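# Planning the next table: what we have and what we need to buy

Stondis is budgeting for a second robot work table. We are asking Vuken and Bolger for quotes on arms, grippers and mounting parts, and this page is meant to give both of them the same starting point. Prices for small parts come from the Plusex catalog. Updated March 18, 2021.
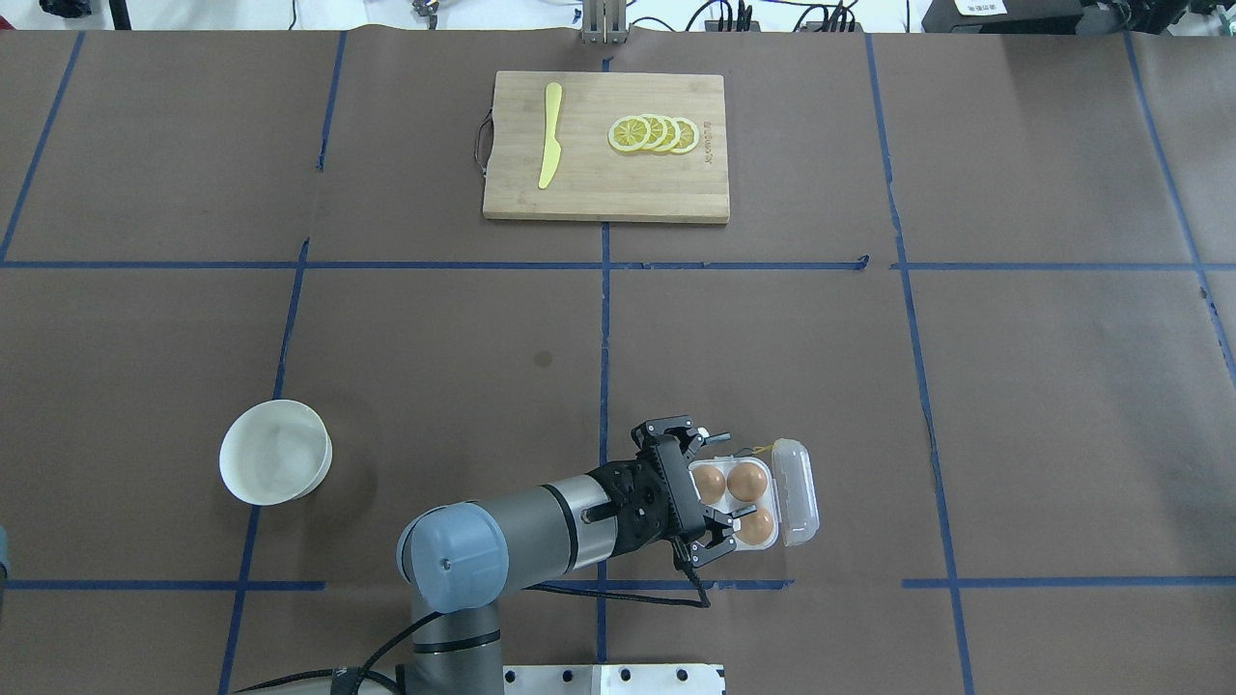 Gripper on an open egg carton. Clear plastic cartons are the hardest item on our list, so any gripper quoted has to handle them.

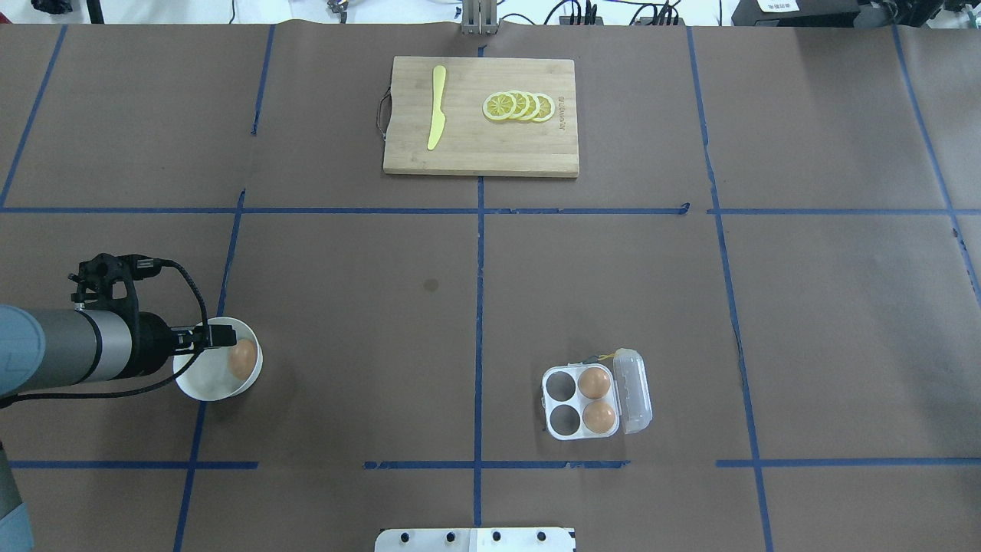 Egg, cup and carton. Finger width matters for this one.
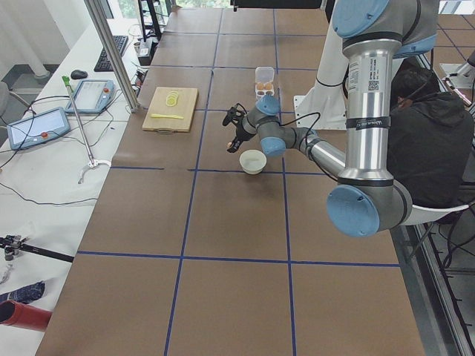
Side view of the table, with two arms and the teach pendants on the desk. Please allow for desk space like this in the layout.

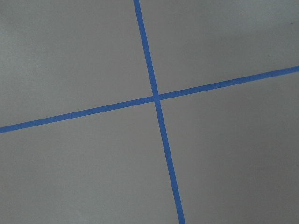

Two tape lines crossing, close up.

The small items are easy to price. We set aside $200 for tape, paper and kitchen items, and $500 for cables and brackets. A frame for the new table should come to around $1000 if we cut the profile ourselves.

Arms and grippers are quoted separately – please don't bundle them. We also want 3 spare sets of fingers per gripper, listed on their own line with the lead time. Shipping goes on its own line too. Installation is planned for October, and the quote should say how long the price holds.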